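Ridgeway Students Say Their Robot Can Clear a Breakfast Table. Most of the Time.

January 7, 2018

The robotics club at Ridgeway has a robot arm, a table of toy food and a claim. The claim is that its project, called Oltow, can pick up a named item and put it where it has been told to, and that it does this well enough to enter the household class at the Kakine student competition in August.

The arm is real and so is the work. The claim needs a closer look, and the club was decent enough to let me sit in for an afternoon and take one.
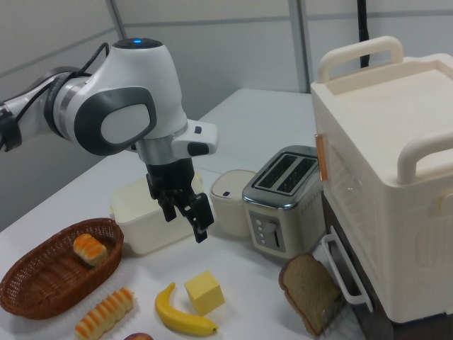
Sewwandi Siddiqui
Staff writer, schools and colleges

Oltow began last fall as a class assignment. Students in the engineering elective were asked to pick a chore and break it into steps a machine could follow. One group picked setting and clearing a breakfast table, and when the class ended the group kept going as a club. It now has 15 members, though from what I saw the bulk of the programming falls to a few of them.

The food is toy food: a banana, an apple, striped pastries, a slice of bread. There is a toaster, a wicker basket, a pink plate. There are also plain colored cubes, and the yellow one gets called butter by some members and "the block" by others. I mention it because the command list has both words in it, and at one point two students spent several minutes working out which of them the program was listening for.

Loredana Tedesco, who teaches the elective and supervises the club, does not oversell any of this. "They've built a demonstration," she told me. "A demonstration is a fair thing for students to build. I'd just like them to call it that on the entry form."

The draft entry form, which she showed me, calls it "a kitchen assistant for everyday homes." She has circled the phrase in pencil.

How it learns

The method is easy enough to follow. A student guides the arm through a task while the system records what the arm does and what the cameras see. The recordings are fed to a program that tries to produce the same kind of movement by itself. More recordings are supposed to mean better movement. The club says it has saved over 900 of them.

That number is on the poster in the hallway and it was repeated to me by three different people before I had my coat off. What the poster leaves out is that a recording is a recording whether or not the task in it came out right. Hicham Benkirane, the senior who looks after the files, said the club had gone back through part of the collection before the holidays and thrown out takes where an object was dropped or the arm was stopped early. He had not finished. He also could not say how many of the takes were of the same move, picking up a cube, but he thought it was a lot.

"The cube is what you do when you're learning to drive it," he said. "So everybody's first week is cubes."

A cube has flat sides and stays where you leave it. A banana is curved and a croissant-shaped pastry is worse. If the collection leans heavily toward cubes, then a figure for the whole collection tells you mainly about cubes, and the poster's figure is for the whole collection.

Benkirane agreed with this when I put it to him and said a poster has limited space.
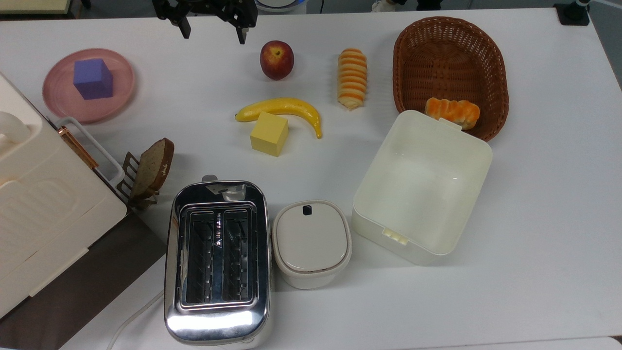
Can the arm do the job with real food?
The club has not tried. Every item used in training so far has been a toy or a block, and members say real food would not be used before the competition.

The test

What the club has done is run a test, and it deserves credit for that, as plenty of student projects get to the poster stage without one. In December, members gave the arm 55 attempts at moving one item to a place named by a student. They logged 33 as successes.

I asked to see the sheet. It is a paper sheet, filled in by hand, and it is more honest than the poster. Beside a number of the successes someone has written "nudged," meaning that a student shifted the item a little before the arm closed on it. Others are marked "2nd try." The rules the club wrote for itself do not say if a second try is the same attempt or a new one. Nelu Ardeleanu, a junior who ran most of the test, believes it should count as the same one. His teammates differ. They had not settled it by the time I left, and the discussion was getting warm.

Take the sheet at its word and the arm manages the job somewhat more often than it fails. Strike out the nudges and I am not sure it does. Either result would be respectable for a club that meets after class. Neither one is a kitchen assistant.

There is also the matter of where things sit. The students lay the table differently between runs, so the basket may be on one side in one run and another side in the next, and this is the right thing to do. A program that has only ever seen the basket in one spot can look clever by simply going to that spot. But the variation is whatever the person laying the table feels like doing, and people have habits. Ardeleanu told me he can tell who set up a recording by where the apple is. If he can, I would not be surprised if the program can as well.

His fix is to draw positions out of a hat. It had been used for part of the December test and then dropped - it was slow, he said, and somebody needed the hat.

The money

The club's sponsor is Isberg, a local equipment supplier whose name is on the club's shirts and across the bottom of the poster. Isberg pays the entry fee and travel to Kakine. In return it gets the name on the shirts and a short video, which the club delivered in November and which I have watched several times.

The video shows the arm putting an item on a plate, then the basket, then a student smiling. There are cuts between each. Nothing in it is false that I could find. A viewer would still come away thinking these things followed one after the other, and Tedesco confirmed they were filmed over separate meetings.

Mortimer Ferreira, who handles school partnerships at Isberg, said the company saw the video as "a celebration of what the kids are doing" and had never meant it as evidence of anything. He added that the company had no part in the wording of the entry form. I asked if Isberg would be comfortable with a longer video, uncut, with the misses left in. He said he would have to think about the running time.

What I saw

I watched for most of an afternoon. Much of it was waiting. The arm needs its program restarted when certain things go wrong, and a member reads the error aloud while another types. Between restarts there were good stretches. The younger members were patient with each other and careful about keeping hands off the table while the arm was moving, a rule Tedesco enforces with one look.

I did not keep a tally and will not pretend that one visit measures anything. The arm picked up cubes. It had more trouble with the pastries. When it missed, it tended to close its fingers anyway and carry nothing to the destination, with the same confidence as when it was carrying something. The students have seen this so often they no longer laugh. 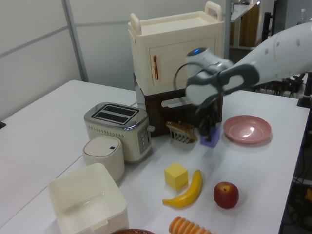
The gripper over the purple cube, with the pink plate to its right.

That last habit seems to me the most interesting thing in the room, and it is nowhere on the poster. The program does not check if it has hold of anything. Benkirane says a check could be added from the gripper itself, by reading how far the fingers have closed, and that he has wanted to write it for weeks. It keeps losing out to recording more takes. More takes make the big number bigger, and the big number is what visitors ask about. I asked about it too.

The competition rules, for what it is worth, do not ask how many recordings a team has. Teams in the household class are scored on items the judges bring with them, laid out by the judges. None of the club's own toys will be on the table. Ardeleanu learned this by reading the rules over the break, and he brought it up at the meeting I attended. There was a silence, and then somebody asked if the judges were likely to bring cubes.

Tedesco would like the December test run again before the form goes in. She wants the second-try question decided in advance, positions drawn from the hat every time, and the sheet pinned up next to the poster. The members voted for the first two. The third was put off.

The club meets in the engineering room at Ridgeway and visitors are welcome to watch. Ask to see the sheet.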